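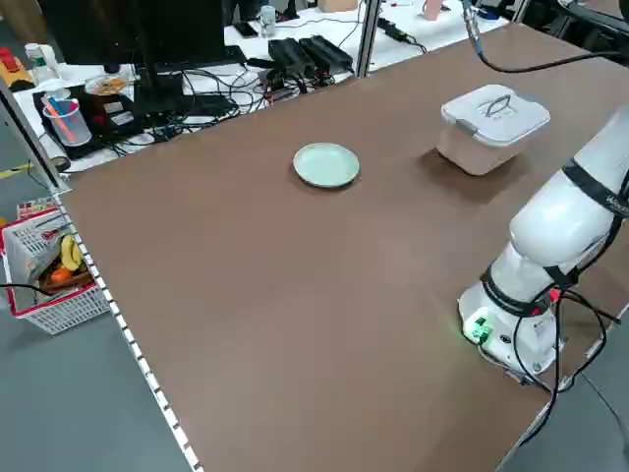
Arm drops out mid move, fault 405
Plamari forum > Troubleshooting

gulon_tech
Posted 9/7/22
Second time this week. Arm goes to lift the lid off the container, gets partway up, throws 405 and the joints go limp for a moment before the brakes grab. Lid came down on the plate. Plate survived. Payload is nowhere near the limit. Firmware is current. Anyone?

batar
405 on ours was the cable. Every time. Check where it loops at the base, if it pulls when the elbow goes up you get a dropout.

foulkes_rd
Disagree, a cable dropout gives you 967 not 405. 405 is brake timing. Had 2 arms do it, both needed a new brake board. Stop running it untill support looks at it.

batar
we got 405 with a bad cable, logs and all. swapped it, 200 cycles clean after that

gulon_tech
Cables hang off the side of the table, could be some pull there. Going to re-route with slack and run it slow, no lid.

foulkes_rd
Slow or not, limp joints = hands out of the area. Cut power at the wall before you touch the cables. E-stop isnt enough for that

gulon_tech
Yes powering off first. Re-routed, 40% speed, did it again on the way up. Same code. So not the slack at least

batar
Slack isnt the same as a good cable. try a new one

foulkes_rd
Or open a ticket. Send the log from before the fault, they always ask

gulon_tech
Ticket's in. Arm stays off for now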